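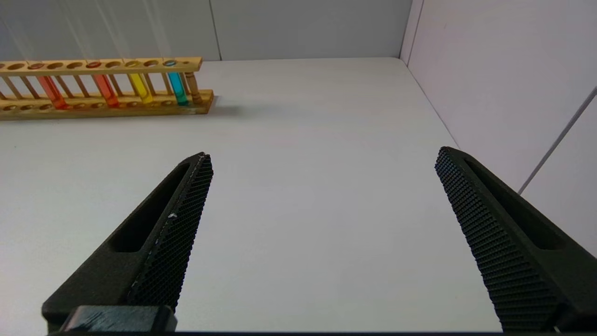 A plain white tabletop, the finish most of our customers ask about.

Vomemari Table Care: Your Questions

Can I put a hot mug straight down on my white table?
We'd rather you didn't, though we all forget now and then! A coaster is kindest, and a folded dish towel does nicely if the coasters have wandered off again.

What should I clean it with?
Warm water, a drop of dish soap and a soft cloth will see you through nearly everything. Please skip scouring powder, even the gentle kind, as it dulls the finish over time.

Help, there's a coffee ring!
Mix baking soda and water into a soft paste, leave it on the ring for 7 minutes, then wipe it away with a damp cloth. Stubborn ones may want a second go.

How much weight can the Çınar table hold?
It's rated for 400 pounds, spread evenly, so Thanksgiving dinner is no trouble. We do ask that you not stand on it to change a light bulb.

Do you sell replacement legs?
Yes, for the Çınar and the Catico, and they ship in sets of 2. Write to Rania Salem at our parts desk with your order number (it's on the packing slip) and she'll find the right ones for you.

Page updated 17 Mar 2022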